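店舗棚作業の実演データ収集について:年末時点の記録

23/12/30

本年十一月より、筆者はロボット学習用の実演データ収集事業に携わっております。事業の実施主体は株式会社Jaltwoodであり、筆者は収集手順の設計および品質確認を担当しております。本稿は、当該業務において得られた知見を個人の立場で整理したものです。所属先の公式見解を示すものではない点、あらかじめご了承ください。

収集の対象は、小売店舗における棚の補充、前出し、商品の入れ替えといった手作業です。作業者は頭部に小型カメラを装着し、通常の手順で棚に向かいます。録画された映像は、作業区間ごとに切り出したうえで、動作の名称と対象物の名称を付与し、模倣学習の学習データとして整備いたします。学習系の名称はTekelと申します。映像から両手の軌道と把持の種類を推定し、これを双腕機の動作候補に変換する構成をとっております。

当初の計画では、研究室内に模擬棚を設置し、そこで全件を収録する予定でした。模擬棚は照明が均一で、商品の配置も毎回同一に復元できるため、管理の面では申し分のない環境です。しかしながら、十一月の前半に収録した分で学習を行ったところ、実店舗の映像に対する把持点の推定が著しく不安定となりました。原因の分析に二週間を要しましたが、主たる要因は背景の単調さと、商品同士の間隔が広すぎたことにあると判断いたしました。以後、収録の主軸を実店舗に移しております。

実店舗における収録では、次の方針を定めました。

第一に、棚の状態を事前に整えないこと。商品の向きが揃っていない箇所や、奥に引っ込んでいる箇所も、そのまま収録の対象といたします。作業者が棚の前に立った時点の配置を、当該区間の初期状態として記録します。

第二に、作業の速度を指定しないこと。初期の手順書には「ゆっくりと動作すること」との一文がございましたが、これは削除いたしました。速度を意識した作業者は、指先の動きだけでなく視線の配り方まで変わってしまい、店員が日常的に行う動作との乖離が大きくなるためです。

第三に、両手の役割を指示しないこと。片手を商品に添え、もう一方の手で別の商品を取るという動作は、実店舗の映像に頻繁に現れます。添えた手が何を担っているかについては、後の工程で注釈者が判断いたします。

洗剤売場は、この三つの方針の妥当性を検討するうえで有益な場所でした。形状の似た容器が隙間なく並び、ブランドごとに首の角度やキャップの形が少しずつ異なります。さらに、棚の奥は上段の影に入って暗く、後列の商品はキャップのみが見えるという状況が生じます。
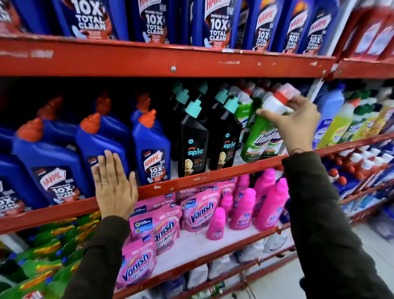
トイレ用洗剤の棚における作業区間より。左手はHarpicの青いボトルに添え、右手は赤いキャップのボトルの首を把持している。

この区間に対する注釈は、当初、注釈者の間で見解が分かれました。左手の動作を「接触」とするか「支持」とするかという点です。手のひらは容器の側にあるものの、指は軽く開いており、握り込んではおりません。Tekelの動作語彙では、「支持」は対象物に力を加えて姿勢を保つ動作と定義されており、映像のみからその力の有無を確定することは困難です。協議の結果、力の推定を伴わない「添え」という区分を新たに設け、本区間の左手にはこれを適用いたしました。右手については「首部把持」で一致しており、異論はございませんでした。

注釈基準の改訂にあたっては、Nayeli Alvarado氏より多くの助言をいただきました。同氏からは、語彙を増やす際には必ず既存の区間へ遡って適用すること、また、遡及できない語彙は採用しないことという原則をご提示いただいております。「添え」の追加に伴い、既に注釈を終えていた区間を全件見直すこととなりました。年末の時点で収録済みの作業区間は1722件であり、このうち200件について左手または右手の区分を変更しております。見直しには相応の工数を要しましたが、改訂前後の注釈が混在したまま学習に進む事態を避けられた点で、必要な作業であったと考えております。

隣接する商品の扱いについても、一点記しておきます。対象物の名称を付与する際、当初は手が触れている商品のみを記録しておりました。ところが、密に並んだ棚では、把持した容器を引き出す経路が両隣の容器によって大きく制約されます。とりわけ首の曲がった容器の場合、引き出す方向を誤れば隣のキャップに干渉するおそれがあります。このため現在の基準では、把持対象に隣接し、かつ映像中で識別可能な商品についても、ブランド名と容器の色を併記することとしております。手に隠れてラベルが判読できない商品は、推測で補わず「不明」と記録いたします。後列についても同様とし、キャップの色だけが見える場合には、色のみを記入します。

この「不明」の扱いは、作業者および注釈者への説明において最も時間を要した事項です。経験のある方ほど、前後の並びから商品名を言い当てることができます。その推定は多くの場合正しいのでしょうが、映像に現れていない情報を正解として与えると、学習系は見えていないものを見えたものとして出力するようになります。Tekelの初期版において、遮蔽された容器に対し高い確信度で誤った名称を返す例が散見されたのは、この点の管理が不十分であったことに起因すると見ております。

収録機材についても若干触れておきます。頭部カメラの装着角度は、棚の中段に両手が届いた際、手首から先がともに視野に入ることを基準として調整いたします。上段の作業では手が視野の上方に外れやすく、下段の作業では作業者自身の腕が対象物を覆いやすいという問題がございます。カメラを二台とする案も検討いたしましたが、装着時の負担と同期の煩雑さを考慮し、見送りました。代わりに、1区間の長さの上限を20秒とし、上段と下段の作業を同一区間に含めないこととしております。

袖口の処理については、特段の規定を設けておりません。模擬棚での収録では全員に同一の作業着を着用していただいておりましたが、手の検出が作業着の色に依存する傾向が認められたため、実店舗では私服のままとしております。指輪や腕の紐についても取り外しを求めておりません。手の外観に幅があることは、むしろ望ましい条件であると考えております。

データの保管および受け渡しには、Akpalu社の管理基盤を利用しております。収録した映像は当日中に基盤へ登録し、店舗の利用客が映り込んだ区間は、登録前に除外します。除外の判断は収録担当者が行い、迷う場合には除外する側に倒すことを徹底しております。結果として売場によっては有効な区間がほとんど残らない日もございますが、この点について基準を緩める予定はございません。

年明け以降の課題は二点ございます。一点目は、袋入り商品の扱いです。洗剤売場では、硬い容器の下の段に詰め替え用などの柔らかい包装が並ぶことも多く、把持の区分を容器と共通にしてよいか、結論が出ておりません。袋の上端をつまむ動作と、側面を挟む動作とでは、双腕機に求められる制御が大きく異なります。現行の語彙ではいずれも「包装把持」に含まれており、分割の可否をAlvarado氏と協議中です。

二点目は、評価用データの独立性です。現在の評価用区間は、学習用区間と同じ店舗で収録したものを多く含んでおります。棚の塗装の傷や梁の色といった店舗固有の特徴が、推定の手がかりとして利用されている可能性を排除できません。このため、別の地域の店舗において評価専用の収録を行う計画を進めており、計画の名称をLetelisといたしました。Letelisで得た区間は学習には一切使用せず、注釈も別の担当者が行う予定です。

なお、本稿で述べた注釈基準の全文は、社内文書であるため公開の予定はございません。「添え」の定義に関するお問い合わせを複数いただいておりますので、語彙の定義部分に限り、関係者の了承を得たうえで次回の記事に掲載いたします。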